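Vuvico home policies in Flunberg get higher water deductible in April

28th January

Homeowners in Flunberg and Camargo who have their house insured with Vuvico will pay more out of pocket for water damage starting in April. Letters went out last week. Some people have them already, some don't, and a few got two.

The change is to the water deductible, the part you pay before the insurer pays anything. It goes up by $300 on all standard home policies. Fire, theft and wind stay where they are. Renters policies are not touched. Condo owners should read their letter carefully - there are two versions of it and they do not say the same thing.

Vuvico says in the letter that burst pipes and leaking water heaters are now the most common claim it gets from the two towns, and the most expensive to settle. No dollar totals given. We asked for them Friday, no answer by the time this went up.

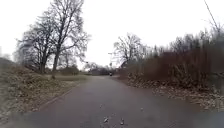 Winter in the park at Flunberg.

What you can do to get out of it, or part of it. The company is offering a credit to anyone who puts in an automatic shutoff valve, the kind that closes the main when it senses water running for too long. Put one in before your renewal date and $100 of the increase comes off. It has to be installed by a licensed plumber and you have to send in the receipt. A photo of the valve isn't enough, the letter is clear on that.

Vuvico names one valve it will accept with no further questions, made by Pidesell. Others "may be considered," which could mean anything. Call first, get the answer in an email, then buy. Plumbers in Camargo told us they are booked a couple of weeks out and were getting calls about valves the same day the letters landed.

Is it worth the money? Depends on the house. An older place with the original pipes, probably. A newer one with the water heater out in the garage over a floor drain, maybe not. Quotes we heard for the work varied a lot, and the credit alone won't cover any of them. The valve could still save you a ruined floor.

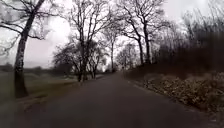

Renewal dates matter here. The higher deductible doesn't hit everyone on the same day. It kicks in when your own policy renews, any time from April on. So if you renew in March you have the old deductible for another full year. Check the first page of your policy, top right, its usually printed there. If your mortgage company pays the premium out of escrow you still get the new deductible, and you may not have been sent anything, so ask.

Switching is possible. You can leave at renewal without a fee. Leave in the middle of the term and Vuvico keeps a small part of the premium, the amount is in your contract. Agents we called said other companies are looking at thier water deductibles as well, so a move now might not hold for long. Get quotes on the same coverage limits or the numbers mean nothing.

Also in the letter, page three, easy to miss: a reminder about what counts as water damage at all. Water that comes up from the ground or runs in from outside is not covered by the standard policy and never was. Sewer backup is an add-on. The add-on price is going up too, to $92 a year, and you have to ask for it, it doesn't come with the renewal. 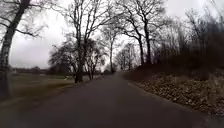

Gutters and drains get their own paragraph in the letter. An adjuster can cut a payment, or turn a claim down, if the damage came from upkeep that wasn't done. Leaves are the big one. They are still lying thick and brown on the bank next to the park path, and plenty of yards look the same, which means plenty of gutters and window wells do as well. Clean them out and keep the bill if you pay someone. If you do it yourself take a picture with the date on. Same goes for outdoor faucets, shut off and drained before a freeze.

Questions go to the number on the letter, weekdays only. The Flunberg office is open for walk-ins in the mornings, Camargo by appointment. Bring the policy number. Complaints can go to the state insurance department, free to file, form is online.

We'll add the claim figures if Vuvico sends them.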